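Last Bus to Predthorpe

posted August 25, 2026

She missed it by the length of the feed store. Ran anyway. Bag banging on her hip, one shoe half off, and the bus just went, taillights up the hill and over.

So. Predthorpe was 14 miles. Next bus in the morning, 7 something, if it came. The sign at the stop had been shot at and you couldn't read the last column.

She sat on the bench. Stood up again. Her mother's house closed tomorrow, papers signed, keys handed over to the Jurden people at noon, and the letters were still behind the panel in the upstairs closet. All of them. Thirty years of somebody else's handwriting. She'd told herself she would get them at Christmas, then at Easter, then when the weather turned.

A truck slowed. Engebretsen Well & Pump on the door, a man leaning across to crank the window.

"You missed it."

"I know I missed it."

"Going as far as Hoter."

Hoter was wrong. Hoter was north, then you'd have to come back down along the river. But it was closer than the bench. She got in. The seat had a blanket on it and the blanket had dog on it, no dog though, and she didn't ask.

They drove. Corn both sides. He had the radio on so low it was just a sort of itch. He wanted to know was she from there, and she said not for a long time, and he said nobody was any more, which she thought was a rude thing to say to a person in your truck. Then he offered her half a sandwich. Ham. She ate it in four bites, she hadn't known she was hungry.
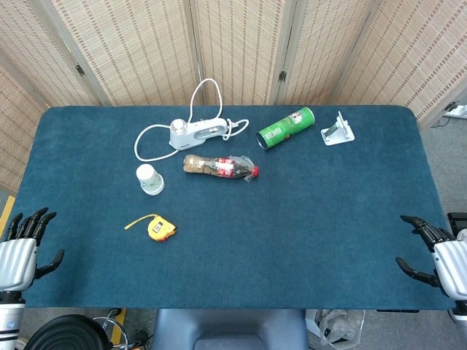

"What's in Predthorpe," he said.

"A closet."

He nodded like that was a regular answer. Past the grain elevator, past the church with the boarded window. She watched the Hoter road come up, the green sign, the gravel shoulder, and got her bag on her knees, ready. He didn't turn.

"That was your turn," she said.

"Yep."

"You don't have to."

"Pump'll still be broke when I get there."

She looked out her own window for a while after that. It was the October her father left that the letters started, or anyway that was the first postmark. She'd been nine. She'd found them at sixteen, looking for a winter coat, read three sitting on the floor with the door pulled shut, and put them back exactly how they were. Same string. Same knot, she'd practised it on a shoelace first. Never said a word and neither did her mother, not even at the end, when they'd talked about everything else, the stove, the taxes, who should get the good knives.

Light going now. He put the headlights on and only the one worked.

The house looked smaller with the curtains down. He said he'd wait and she said he didn't need to and he turned off the engine. The key stuck, it always stuck, you had to lift. Then the stairs in the dark, hand on the wall, the place where the paper had peeled adn been glued and peeled again. Power was off. She used her phone.

Closet. Panel. It came away easy, too easy, the nails were gone.

Empty. Dust with a clean square in it, shoebox size.

She put her hand flat on the square. Stayed like that. Then she felt around the edges, and back in the corner, under the lath, was a piece of string. Tied in a knot with a loop a bit too long on the left. Her knot. And a slip of paper through it, the back of a grocery receipt, her mother's pencil.

You always did make that loop too big.

Outside he'd started the truck again, for the heater probably. She sat down on the closet floor and pulled the door shut.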